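Sorting kitchen tools: how a sorting rule works

Sorting means putting things into groups according to a rule. A rule is a short instruction that gives the same answer every time, whoever reads it. "Put the nice things together" is a poor rule, as two people may disagree about what is nice. "Put the things with holes together" is better. Anyone can check for a hole.

A kitchen drawer is a useful place to practise. Most drawers hold tools of different shapes, materials and jobs, and the same tool can belong to several groups. It depends on which rule is in use.

Rule 1: sort by material. Common kitchen materials are metal, wood, plastic and silicone. Silicone is a rubbery material that bends and springs back. It does not scratch pans, and many silicone tools can be used at temperatures above 200 degrees Celsius. Stainless steel is mostly iron, mixed with chromium to slow down rust.

Rule 2: sort by job. A spatula lifts, turns or scrapes. A grater cuts food into small pieces. Each raised hole on a grater has a sharp edge, and food pushed against it comes off in shreds – large holes make thick shreds, small holes make thin ones. 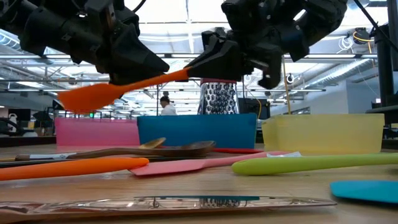 An orange silicone spatula and a stainless steel box grater, with pink, blue and yellow bins.

The two tools go into different groups under Rule 1 and also under Rule 2. Under a third rule, "things used in the kitchen", they go together.

Containers need a rule of their own. Colour is a common choice, for it can be seen from across a room. A label works too, but only for people who can read it. A see-through container gives some idea of its contents from the outside.

Try it at home

Ask an adult to choose some safe tools, with no knives or graters. Set out 2 boxes. Sort the tools by material, then tip them out and sort them again by job. Write down which tools changed groups. If a tool is made of 2 materials – a metal whisk with a wooden handle, for instance – decide what the rule says and write that down as well.

Text by Kimie Ebihara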